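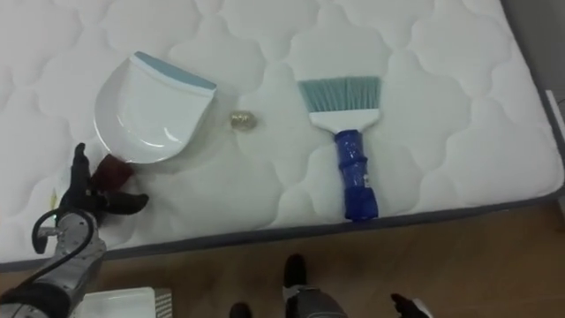
Teaching a Robot to Tidy a Bed: Your Questions, My Answers

214 shares 37 comments

I get a lot of mail about the robot work, and most of it asks the same handful of things, so I've finally put my answers in one place. I teach robots household chores by steering them through the job over and over (the project is called Cuervo, and there's a small bunch of us on it). I came to this from cleaning houses, so if you're after the math, I'm the wrong person, but I can tell you plenty about dustpans!

What do you do all day?

I drive. I sit in a chair with a headset on and a controller in each hand, and wherever my hands go, the robot's hands go too. One run is one try at a chore from start to finish. Then somebody resets the mattress and I do it again. The run gets saved with everything the robot saw and every move it made, and later the whole pile goes into training so the robot can have a go without me.

Why are you sweeping a mattress? Why not a floor?

Everybody asks this one. Floors are easy to practice on, and lots of people have done floors. A mattress is soft, and a quilted one is worse, all puffs and valleys. You push down with a brush and the surface gives. Crumbs and bits of wrapper sit in the stitching and stay there. The dustpan lip won't lie flat against it unless you hold the pan at just the right tilt. So if the robot can learn to pick up one little scrap of something shiny from a quilted top, it has learned a good deal about how hard to press, and that carries over to sofas and car seats and all the other squashy places people drop things.

Also people eat in bed. I cleaned bedrooms for 7 years before this and I promise you they do.

Which hand does what?

I like the dustpan in the left and the brush in the right, same as I'd do it at home. Benedikt Baumgart, who drives the late shift, is left-handed and does it the other way around. For a while we argued about whether that was going to confuse things. We ended up keeping his runs in their own batch, so the robot gets one clear habit at a time. He still thinks his way is better. His sweeping is tidier than mine, I'll give him that.

The order matters more than the hand. I get the dustpan settled first, with the lip facing whatever I'm after, and only then go for the brush. If you grab the brush first you end up waving it around while you fuss with the pan, and every bit of that waving is in the recording.

Is it like playing a video game?

A little, for the first hour! After that it's more like doing dishes in ski gloves. You can't feel anything. You see the fingers close on the handle, you see the handle move a bit, and you have to judge from that whether you've got it. My first month I dropped the dustpan constantly because I'd close the fingers, think "great," and lift before they had really wrapped around. Now I close, wait, give it a tiny wiggle, and then lift.

Depth is the other thing. A brush lying on a pale bed looks nearer than it is, and I'd reach for it and come up short. Hacer Oral taught me to look for the shadow under my own fingers and watch it shrink as I get close. Best tip I've ever been given in this job.

How do you hold a dustpan with robot fingers?

By the handle, with the fingers wrapped around it and nothing pinched on the rim. It sounds obvious but new drivers always go for the pan itself, since it's bigger and easier to hit. Then the fingers are sitting where the dirt is supposed to go. A skinny handle can turn in the grip too, and when it turns the pan tips, and you're back at the start. I spend more time on the grip than on the sweeping. If the grip is good, the rest of the run is usually good.

Do you teach by hand as well, or only by remote?

Both, but for this chore it's nearly all remote. By hand means you take hold of the robot's arm yourself and walk it through the move, a bit like guiding a kid's hand on a pencil. I love it for simple things like opening a drawer. For sweeping it's awkward, as you need two arms going together and you only have the two of your own, and you end up leaning across the bed with your elbow in the way of the cameras. Ha-neul Ok can do it beautifully. I look like I'm wrestling a coat rack.

What counts as a good run?

I've got my own little checklist, and it's pretty close to what the reviewers use:

The scrap ends up in the pan and stays there when the pan is lifted.
The lip touches the mattress the whole time I'm sweeping toward it.
No big pauses in the middle while I work out what I'm doing.
The brush gets put down somewhere sensible, and I don't just let go of it in midair.

Smooth beats fast. I had a spell of trying to beat my own time and Bülent Yaman, who reviews our runs, sent back a whole afternoon's worth with the note "you are in a hurry." He was right. The robot copies whatever you give it, so if you flick, it flicks, and a flicked crumb goes over the edge of the bed and onto the floor.

What about mistakes? Do you throw them out?

Depends. If I fumble and fix it, we keep it, and I'm glad we do. A robot that has only ever seen perfect sweeping has no clue what to do when the scrap rolls past the pan. So if I miss, I bring the brush back around behind it and try again, calmly, as if I'd meant to. If I drop the pan on the floor or bump the robot into the bed, that one gets tossed.

We also make some trouble on purpose. The scrap goes right in a seam, or the brush starts out pointing the wrong way, or the pan starts farther off than I'd like.

How many times do you have to do it?

More than you'd guess. Our target for the mattress chore is 2,000 runs, split between all the drivers. My best shift was 19 good ones and I was very pleased with myself and ate an entire pizza. It does get boring, I won't fib about that. I put the radio on. The trick is to change something small every time (where the scrap sits, the angle of the brush, where the robot stands) which the training needs anyway and which keeps me from nodding off.

Does it work when you take your hands away?

Sometimes! The first time I watched it do the whole chore alone I got a bit choked up. It did my wiggle. That little test wiggle I do before lifting, it had picked that up along with everything else. It's good at getting the pan into place now. It's less good at knowing when it's finished, and it'll sometimes keep brushing away at a clean patch like it's lost in thought. We're recording more endings to help with that.

Foil is harder for it than crumbs, by the way. Shiny things look different from every side, and the robot gets unsure.

Does it hurt your arms?

My shoulders, yes. You're holding your hands up in front of you and moving slowly, and slow is much harder work than quick. I take a break every 2 batches and hang my arms down and shake them out. Get a chair with no armrests, too. I cracked my elbow on mine so many times that I took them off with a screwdriver.

Do I need to know how to code?

No. I don't. Tanko Uzor deals with all of that at our place and I've never once had to open the scary window. You need patience, steady hands, and some sense of how the chore goes when a person does it properly. The people who pick this up quickest are the ones who've done the real job. We had a hotel housekeeper try it out in March and she was doing clean runs before lunch, which took me a good deal longer.

What's the difference between Cuervo and Stamesora?

I get this mixed up in conversation myself. Cuervo is the bed and bedroom chores. Stamesora is the kitchen project down the hall, with a different robot and different drivers. We share a kettle and that's it. If you wrote to me about the dish rack, you want them.

Can I try this at home on the cheap?

You can get a feel for it with no robot at all. Put on the thickest gloves you own, shut one eye, and sweep a candy wrapper off your bed into a dustpan using only slow moves. Then do it again exactly the same way. Then have someone move the wrapper. You'll know inside ten minutes if you'd enjoy this work or if it'd drive you up the wall.

If you do get hold of a small robot arm, start with one arm and one object. Pick up the brush, put down the brush. Leave the two-handed stuff until that's dull.

Any chores you won't do?

Fitted sheets. I can't do those with my own hands.

I've got a question that isn't here. Where do I send it?

Put it in the comments and I'll add it when I next update the page. I read all of them, usually in the morning before my shift. If it's a question about motors I'll pass it to Tanko and type up whatever he says.

37 comments Share Tweet Email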